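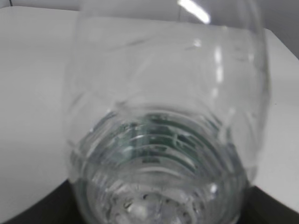 What I Learned From a Month of Walking to Work

Back in the spring I told you all I was going to try walking to work for a month, and a surprising number of you wrote back to ask how it went (and one of you wrote back to ask if my car had died, thank you for the concern, it had not). So this is the long version. Get a snack.

The walk from my place in Eltden to the office is a little over an hour if I go the sensible way, along the main road past the tire shop and the big pharmacy. It's under an hour if I cut through the old rail yard, but I only found that out in the second week, when I followed a woman with a stroller who clearly knew what she was doing. I felt bad about following her so I kept a really long distance back, and then I lost her at the footbridge and had to work out the rest myself. The bridge drops you behind the bakery on Pumphrey Street. I can't tell you how happy I was.

First thing I want to say is that I packed all wrong. On day one I carried my laptop, my charger, lunch in a glass dish, a full change of clothes, a hardcover library book and an umbrella. I have no idea what I thought was going to happen to me. By the time I got to the pharmacy I had switched shoulders so many times that I was walking in a kind of zigzag. That evening I left the charger at work, and it has lived there ever since. The library book stayed on the nightstand. The glass dish turned into a sandwich in a paper bag, and I have come to really love a slightly squashed sandwich.

Shoes! I had so many emails about shoes. I wore the same old gray sneakers the entire month and changed into my office shoes under my desk, and I now own the kind of desk with three pairs of shoes under it. If you're going to try this, please break in whatever you're wearing before you start. I didn't need to, mine were ancient, but I bought new socks for the occasion and the seam across the toes nearly finished me off in the first week. Old socks, old shoes. Save the new stuff for sitting down.

Weather was kinder than I deserved. I got properly rained on twice. The first time I was wearing a coat I'd been calling waterproof for years, and I'd like to formally take that back. The second time I ducked into the Brunix hardware store and spent so long pretending to look at cabinet handles that I bought two. They're on the hall closet now and they don't match anything, but I'm fond of them.

I was also much thirstier than I expected to be, even on cool mornings. I'd always been a coffee-until-noon person and I figured a walk at 7:30 wouldn't change that. Well, it did. I was getting to my desk with a headache and blaming the traffic fumes, and then I started drinking some water before I left and again when I got in, and the headaches packed up and left. I'm sure plenty of you could have told me this. Some of you did tell me this, at length, and I should have read those emails sooner.

Now the part I really wanted to write about, the mornings themselves. When you drive a road every day you stop having any opinions about it. On foot I have opinions about all of it. There's a house on Banow Avenue with a porch that somebody is painting one board at a time, very slowly, in a green I would never have picked and now kind of want for my kitchen. There's a crosswalk by the elementary school where the signal takes so long that strangers start talking to each other. I got a decent banana bread tip at that crosswalk (sour cream, and a lot more of it than you'd think — I'll put the recipe in a later issue once I've got the baking time right, because mine keeps coming out wet in the middle).

And the smells! The bakery, obviously. But also somebody's dryer vent, cut grass, the weird warm rubber smell outside the tire shop that I decided I like. I hadn't been paying attention to any of that for years. I arrived at work every day with something to say, and I think my coworkers may have been hoping for a rainy spell by the end.

Money, for those who asked. I saved the parking, which in our lot comes to $41 for the month, plus gas. I then spent an embarrassing amount of that on cinnamon rolls, thanks to the footbridge. I'm not going to do the math on the rolls. I'd call it even and move along.

I didn't do it every single day, either. I walked in on 17 mornings, and the rest were days when I had a dentist appointment or something large to carry or I just plain didn't feel like it. I was strict with myself about this at the start, to the point where I nearly walked in with a sore throat, and then I remembered that I'd made up the rules and could also un-make them. Going home was more of a mixed bag. Walking home tired is a different activity from walking in fresh, and I took the bus back more often than I'd planned. The 200 stops right outside our building and it's very hard to argue with a bus that's already there.

A few of you asked about safety on the rail yard path, and that's a fair question. I used it in the mornings when there were plenty of people on it, dog walkers mostly, and kept to the main road if I was heading home late. The lighting past the footbridge isn't great. I've written to the city about it, and if you live on the Eltden side and you use that path, it would help if you wrote too. The form is on the city website under streets and sidewalks, and it's short. I got an automatic reply and nothing since, but it's only been a few weeks.

Would I keep going? I have been, sort of. I'm down to two or three mornings a week now and that seems to be where it wants to settle. July is going to be the real test, as I'm not a person who does well in heat and our office air conditioning has two settings, off and meat locker. I may have to start leaving earlier. I may also have to admit that I'm a fair-weather walker and get back in the car until September, and if that happens you'll hear about it in these pages, probably with some complaining about the parking lot.

If you've been thinking of trying it, my suggestion is to start with just one morning, on a day when it doesn't matter if you're a bit late, and to find somewhere you can sit down at the halfway point. Mine was the low wall outside the library. I only sat on it the first week, but I was really glad to know it was there.

Write back and tell me how you get to work, and what you pass on the way. I'm especially interested in odd porches. And if you're the one painting yours green on Banow Avenue, please, please tell me the name of the color.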